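Public Safety Technology: an introduction
Handout for session 8: Sensors, alarms and the people who answer them
Course tutor: Deok-su Ha

Welcome back, everyone, and thank you for the lively talk last time about street lighting. I have read all your notes and will hand them back when we meet. This session we move down to the water's edge, or near enough, and look at how a town decides when to close a riverside path before it floods. Bring your maps from August if you still have them.
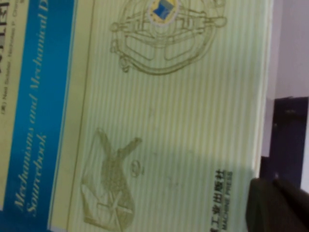
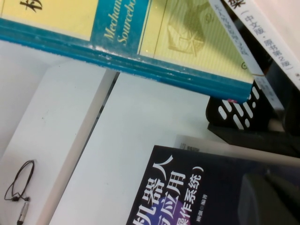
The case we shall follow is Brendside, a small town with a footpath running along the river below the old market. The path is well loved, and it floods quickly. For years the closing of it was left to whoever happened to be on duty, who would walk down, have a look at the water, and pull a gate across if it seemed wise. You can imagine the trouble with this. Two sensible people can look at the same brown water on the same wet evening and come away with quite different views, and one of them may be new to the job.

So the town put in a warning system called Esix. It is a simple enough thing at heart. Level gauges sit in the river at 9 points, the furthest of them upstream at Hodside, and each sends a reading to a small control room. When the level at a gauge passes a set mark, a light comes on and the duty officer gets a message. The officer then rings the next officer down the line and decides whether to shut the gates.

Please notice that last step, as we shall spend most of our time on it. The gauges do not shut anything. Soo-ah Gil, who ran the control room in its first year and has kindly let me use her log, was very firm on this point. She had seen a gate close on its own during a trial and leave a family on the wrong side of it, perfectly safe but thoroughly cross, and she wanted a person to look at the camera view before anything moved.

Some terms you will need

False alarm: a warning when there is no danger. A branch caught on a gauge will do it, and so will a curious swan.

Missed event: danger with no warning. These are rarer and much worse, and they are harder to find in the records, for the plain reason that no alarm was logged.

Threshold: the mark at which the alarm goes off. Set it low and you will have more false alarms; set it high and you risk missing something.

Alarm fatigue: what happens to any of us when a bell rings too often. We stop hearing it, or we hear it and finish our tea first.

The log

In its first year the system raised 1,255 alarms. Have a guess, before you turn to the table in your pack, at how many led to a gate being closed. Most groups guess far too high. The true figure was roughly 100, and Soo-ah's margin notes on the others make very good reading (do look at the ones she wrote on night shifts).

For the next session

Please read the chapter by Cha on control room work, the first half only, and write a page on this: if you could move just one threshold at Brendside, which would it be, and who would you need to ask first? I am thinking of the walkers, the boat club, the officers themselves and the people who live on the low side of the market, though you may well think of others I have missed.

Pages should reach me by 4th October. If you are stuck, come and find me after class, as I am usually there for a good while packing up.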